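Presse > Mitteilungen > Software
Lesezeit: 2 Minuten

Plasura 2 plant Greifbewegungen jetzt für beide Arme zugleich

Inthorpe, Dezember. Dobson veröffentlicht die zweite Hauptversion seiner Planungssoftware Plasura, und wir freuen uns riesig darauf, sie endlich in anderen Händen zu sehen! Der neue Planer berechnet die Wege zweier Arme in einem einzigen Durchgang. Bisher kam erst der linke Arm an die Reihe, dann der rechte, und wo sich beide in die Quere kamen, begann die Rechnung von vorn.

Entwickelt und geprüft wird Plasura in der Simulationsumgebung Trarmont. Dort lassen sich die Ansichten direkt über dem Greifer ebenso abrufen wie der Blick auf den ganzen Raum, und jede davon kann der Planer als Eingabe nutzen.
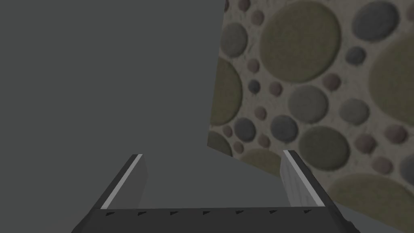 Auf welchen Rechnern läuft Plasura 2?
Ein üblicher Arbeitsplatzrechner mit Linux genügt, eine Grafikkarte beschleunigt die Planung, ist aber keine Voraussetzung.

Für die Abstimmung des neuen Planers hat das Team in Inthorpe 1.000 Wohnszenen in Trarmont angelegt, mit Möbeln, Geschirr und allerlei Kleinkram auf den Tischen. Pro Bewegung vergleicht die Software bis zu 100 Wegvarianten und verwirft alle, bei denen sich die Arme untereinander oder dem Mobiliar zu nahe kommen.
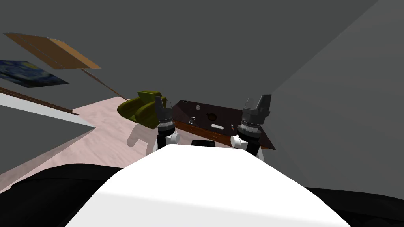
Seite zuletzt geändert: Dezember, 10 Uhr

Ein Trinkglas neben einem Smartphone auf einer dunklen Tischplatte ist für die Wahrnehmung eine schöne Aufgabe: das eine durchsichtig, das andere flach. Plasura 2 führt deshalb zu jedem erkannten Gegenstand einen Unsicherheitswert mit, den der Planer als zusätzlichen Abstand berücksichtigt. Auch stark gemusterte Flächen gehören zum Testprogramm, denn Kreise in vielen Größen verleiten eine Objekterkennung leicht dazu, Dinge zu melden, die nur Wandmuster sind.
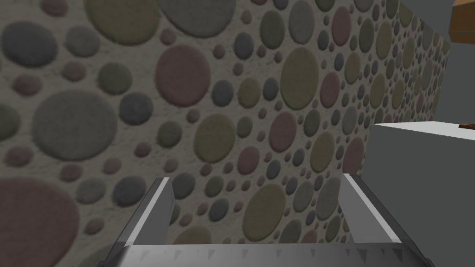

Verfügbarkeit

Plasura 2 steht ab sofort zum Herunterladen bereit. Projekte aus der Vorversion werden beim ersten Öffnen umgewandelt, die alten Dateien bleiben erhalten. Dem Paket liegen 10 Szenen aus Trarmont samt Begleitheft bei. Rückmeldungen nimmt die Entwicklungsabteilung von Dobson in Inthorpe gern entgegen, besonders zu Szenen, an denen der Planer scheitert!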